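Unit 7: Setting up the picking cell (and keeping it alive)

Notes to go with the practical session. Bring these with you, because I will forget to say half of it out loud.

By now you've all seen the Garnel arm in the end bay at Trorevstead, and most of you have had a go at jogging it about. This week we get on to what people tend to skip, namely getting the cell into a fit state before a single pick is attempted, first in the simulator and then on the real thing. I know the simulator feels like homework. Do it anyway! I once drove a real wrist into a real bin wall at full speed on a Friday-afternoon sort of whim, and the repair took longer than this whole course.

Start with the base frame. Open the cell file in Sendari, load the arm, and check that the base sits where the drawing says it sits. The reach from the base centre to the far corner of the work area should read 482 mm. If yours doesn't, don't nudge the arm to make it fit – go back and look at which corner you measured from. It's nearly always the corner.

Next come the surfaces. Every face the gripper could possibly touch needs a collision shape, and that includes sloping ones and the awkward seams where two or three of them meet. Small rounded items love a seam. They roll down, settle in, and then your nice top-down grasp hasn't got room to close.
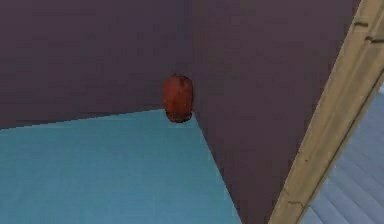

So when you build your test set, don't just drop the item in the open and call it a day. Put it hard up against an edge, put it where several faces come together, and try your approach angle in each of those spots. I'd like to see 11 starting positions from every pair, and at least 3 of them should be nasty ones. Write down which ones fail and what the fingers were doing when they did. A failed pick with a decent note beside it gets more marks from me than a lucky one with nothing.

A word about colour. Give neighbouring surfaces plainly different colours in the simulator. It looks garish and I don't care, you'll spot a badly placed plane in seconds when it's a different shade from the one next to it. Jagged edges between them are only the renderer on its low setting, so leave that alone unless you enjoy waiting.

Once the simulated cell behaves, we move over to the arm itself. Power off, isolator locked, key in your pocket. Wipe the finger pads with a damp cloth (no solvent, please, it makes the rubber go shiny and useless). Check the pad screws by hand. Look along the cable where it bends at the wrist and feel for any flat spots. The Fukuda gripper on our arm has done more than 482 hours and the left pad wears faster than the right, so swap them over if you can see a lip forming.

Then power up, home it, and run your program at the slowest speed with one hand on the stop button. If it homes with a clunk, stop and come and find me. Don't home it again to see whether it clunks twice – I've already done that experiment for you.

For next time: your position list, your fail notes, and the saved cell file with your initials in the name. Last year I was handed 7 files all called "final".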